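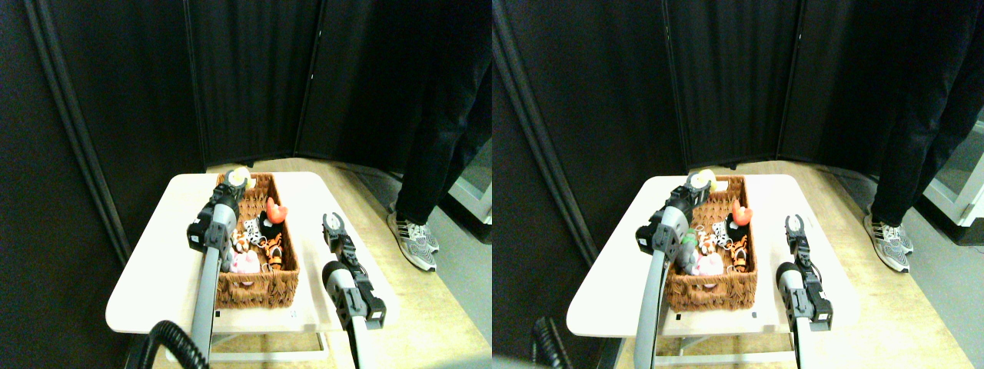 The toy basket on its little white table, with the cow in the middle and the pig near the front.

Basket Days: A Gallery of Soft Toys and the Things We Keep Them In

If you have ever opened a cupboard and been buried in plush, this page is for you! I have been collecting soft toys since I was old enough to drag one down a flight of stairs, and for the last few years I have been just as taken with the baskets, crates and trunks that people store them in. A good basket makes a pile of toys look like a crowd at a party. Everybody is squashed together, somebody is half hidden, somebody has climbed up on the edge for a better view, and you want to reach in and say hello to all of them.

The picture at the top is my favorite kind of basket, so I'm giving it the whole page this time and putting down a few notes on what makes me so happy about it.

The basket
Brown wicker, rectangular, with woven sides. I love wicker for plush. It lets air through, it's light enough for a child to pull along the floor, and the color goes with every animal there is. Plastic tubs do the job too (I own several, don't tell the wicker), but a stuffed tiger in a plastic tub looks like he's waiting to be shipped somewhere.

The tiger
Orange with black stripes and small enough to get lost, lying near the right wall of the basket. Small tigers are the ones that vanish first in any household. Liv Engebretsen wrote to me last spring about a tiger the size of her hand that went missing for 9 months and came back out of a rain boot. I think of that letter every time I see a little striped one!

The cow
Black-and-white patches, right in the middle, and what a great spot for her. Patterned toys are wonderful for breaking up a basket. Put one at the center and all the plain ones around it suddenly look brighter.

The pig
Pale pink and round-bodied, showing between the others toward the near end. Pale pink is a hard color to keep nice. My own pigs get a cool hand wash in April and then lie flat on a towel until they're dry all the way through, which can take a good while if they're as fat as mine are.

The one with the red-orange top
Black plush, and up on the right-hand rim. Are those horns or a crest? I have gone back and forth on this so many times. Teodor Solberg says crest, and wants it to be a bird. I'm leaning toward horns, mostly because I don't have a single black toy with horns and would dearly like one. If you recognize it, write in and settle this for us.

The yellow-and-white one
Way over at the far end and partly tucked away, so all I can tell you is that it's round. Round toys are the best fillers. They roll down into the gaps and prop everybody else up.

The table
Small and white, with a creamy top and a metal underframe. A low-fuss table like this is just right for sorting. I tip everything out on mine twice a year, check seams and eyes, and put the ones that need mending to one side. With over 70 toys in the house it takes a full afternoon and a lot of tea.

A tip for basket owners
Put the big ones in first and the flat ones along the sides, and keep the small ones on top where you can find them. Turn the whole lot over now and then, too, so the ones at the bottom don't get squashed into pancakes. Mine recover pretty well with a shake and a night on the windowsill.

Next up in the gallery: Sverre Kvam's trunk of bears, 20 of them, every one with a knitted scarf. I can't wait to show you the green one.

Page updated Mar 1, 2018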